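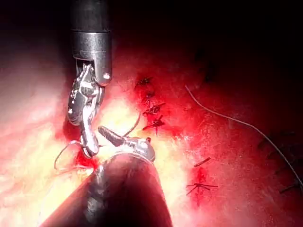
Work and training

08/12/2018

I have been putting off writing about stitches for most of this year. Larasati asked me over dinner what I do all day and I said "knots, mainly", and she thought I was dodging the question. So I said I would write it up for her, and for anyone else in the family who wonders.

A row of interrupted stitches is the first thing you are taught and the thing you are still being corrected on years later. Interrupted means that each stitch is its own piece of work. The needle goes in on one side and comes out on the other, you tie the knot, you cut the ends, and then you start again a little further along. If one of them fails the rest of the row should still hold. A running stitch is quicker, but it is all one length, and a weak spot in it matters more.

The needle is curved, which surprises people who have only sewn with a straight one. You don't push it. You hold it a bit more than halfway back from the point and turn it, so that it follows its own curve through the tissue. When I started I pushed, and the point came out wherever it liked. Melur Majimbun, who ran our first course at the Panganiban centre, made us spend a whole morning just passing the needle through a pad with no thread on it at all. I was annoyed at the time. I now do the same thing with the August intake and they are annoyed with me.

After the needle comes the slack. You draw the thread through until the tail is short, but not so short that it slips out while you are making the loop. My tails used to be far too long and I was forever fishing them out of the way. I also cut my thread too long to begin with. For practice at home I now use pieces of 12 cm and tie until there is nothing left to hold. 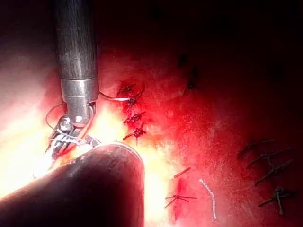
Then there is the loop itself. You wrap the thread twice round for the first throw, reach through, take hold of the tail and lay it down flat. The second throw is a single wrap the other way, and the third goes back the way of the first. If you wrap the same way every time you get a slip knot, and it looks perfectly all right until something pulls on it. Irfan Raju used to go along my practice rows with a pair of forceps, tugging at each one without a word. The bad ones came undone and I did them again.

The tension took me longest. Everyone ties too tightly at first. The edges should come together and touch, and that is enough. Pulled any harder they bunch up, and the blood supply to that bit of tissue suffers for it. I can't put into words how much is enough. I had to tie a lot of them wrong.

For a while I kept a tally in the back of a Masta notebook, 100 knots a week, and one week when I had a cold and was stuck indoors I got to 120. I'm not sure the extra 20 did me any good. They were probably worse than the rest. Manee Pongsiri told me to stop keeping score and look at the last one I'd tied, and I do try to.

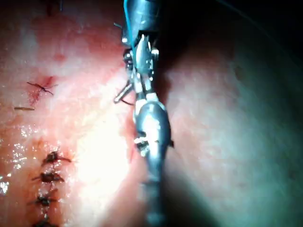 Cutting the ends

I left this for a section of its own as it is the part I still get told off for. The ends want to be long enough that the knot can't work loose and short enough that they don't get caught up in the next stitch. How long depends on the thread. A slippery one needs more left on it, and a braided one can be cut closer. I cut too close when I'm tired.

The other habit I am trying to break is leaving offcuts lying about. Each bit should be picked up and put aside when it is cut, before the needle goes anywhere near the next stitch. At home I find them in the carpet. Ilham found one in the butter dish last month and has asked me to keep to the desk.

If you want to try any of this yourself, the Wirkitz practice pads are fine, but a banana skin does nearly as well for the first few goes. It tears when you pull too hard, so you find out straight away. I'll be back in Udora at the end of the month and will bring a pad and some thread for Larasati, who says her knots will be better than mine.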